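Quem somos

A Nondum começou numa mesa de cozinha, como começam tantas coisas, e durante bastante tempo foi só isso: uma mesa, duas cadeiras e uma pilha de tabuleiros que eu, Tsion Tsegaye, ia juntando sem saber muito bem para quê. Gostava deles. Gostava dos rasos, dos de rebordo levantado, dos de cantos arredondados que não magoam a mão quando se pega neles à pressa. O meu marido dizia que já tínhamos tabuleiros para servir um casamento e não deixava de ter razão (o casamento da minha sobrinha foi, aliás, servido com eles).

Hoje somos uma pequena escola de arrumação e uma loja ainda mais pequena, no rés-do-chão de um prédio com azulejo verde e uma porta que emperra no inverno. Ensinamos pessoas de todas as idades a organizar mesas de trabalho, bancadas, gavetas e aquelas superfícies da casa onde tudo vai parar. Vendemos também os tabuleiros, as bases e as caixas que usamos nas aulas, porque os alunos nos perguntavam sempre onde os podiam comprar e nós acabávamos por lhes dar os nossos.

O curso mais antigo chama-se Stestine e dura quatro sessões. Na primeira quase não se arruma nada, e há quem fique um bocadinho desiludido! Passamos a manhã a olhar para a mesa de cada um, ou para uma fotografia dela, e a conversar sobre o que lá se faz a sério. Uma costureira precisa de um sítio para os alfinetes, quem pinta precisa de um sítio para o pincel que ainda vai usar daqui a nada, e quem trabalha com peças miúdas precisa, antes de tudo, de um lugar onde a peça fique quieta. Um tabuleiro raso resolve mais do que se imagina. O que está lá dentro está a uso, o que está cá fora espera a sua vez, e no fim do dia pega-se no tabuleiro e vai tudo de uma vez para a prateleira.
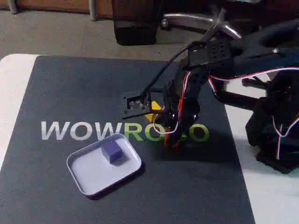 Depois vem a questão da base. Há anos que defendemos as bases escuras em mesas claras, e continuo a defendê-las com o mesmo entusiasmo com que a minha mãe defendia as toalhas de linho. Uma base grande marca o território do trabalho, protege o tampo e faz com que uma coisinha caída se encontre mais depressa, sobretudo se for clara. Para as peças escuras preferimos o contrário, um fundo claro por baixo, e é por isso que temos na loja tabuleiros para os dois casos. Os alunos mais novos percebem isto logo. Damos-lhes cubinhos de várias cores e pedimos-lhes que escolham o fundo onde os veem melhor, e é uma alegria ouvi-los discutir o roxo, que dá sempre discussão.

O Bemum, o nosso curso para crianças, nasceu destas brincadeiras com cubos. Funciona em grupos pequenos, com lanche a meio (bolo de iogurte, quase sempre) e uma regra que herdámos de uma professora de que gostei muito: cada coisa sai do tabuleiro e volta ao tabuleiro antes de sair a seguinte. Em casa, dizem-nos os pais, a regra aguenta-se uns dias, depois esquece-se, depois volta. Com os adultos é igual.

A sala chama-se Groen desde o primeiro dia, por causa dos azulejos lá de fora. Tem as mesas encostadas às janelas, um armário comprido que foi de uma farmácia e 184 gavetinhas etiquetadas à mão, que recebemos cheias de rolhas e levámos um verão inteiro a limpar. Ainda hoje aparece uma rolha de vez em quando.

Desde que abrimos já recebemos 3065 alunos, contados no livro de presenças que está à entrada e onde gostamos que toda a gente assine com o nome completo e, querendo, uma palavra sobre a pior gaveta lá de casa. Quase 90 desses alunos voltaram para repetir o Stestine, uns por terem mudado de casa, outros por terem mudado de ofício, e uma senhora muito querida porque tinha saudades do bolo.

As inscrições para os grupos novos abrem em abril. Quem quiser só espreitar a loja pode tocar à campainha, e se a porta emperrar é empurrar com o ombro, sem medo.

Comentários

Lurdes M.
Fiz o Stestine com a minha filha e ainda hoje uso o tabuleiro raso para os botões. A mesa da sala é que continua na mesma, mas essa culpa é do meu marido. Beijinhos a todos!

Henrique
Boa tarde, as bases grandes também se vendem à medida? A minha mesa é um bocado estreita e as que vi na loja ficavam penduradas de um lado.

Nondum
Olá, Henrique! Cortamos à medida, sim. Traga-nos a largura e o comprimento do tampo e tratamos disso na loja.

avó Celeste, 27 de maio de 2021
O meu neto veio do Bemum a arrumar os talheres por tamanhos. Agora não encontro as colheres de café, mas está tudo muito bonito.

Rui P.
Podem partilhar a receita do bolo de iogurte?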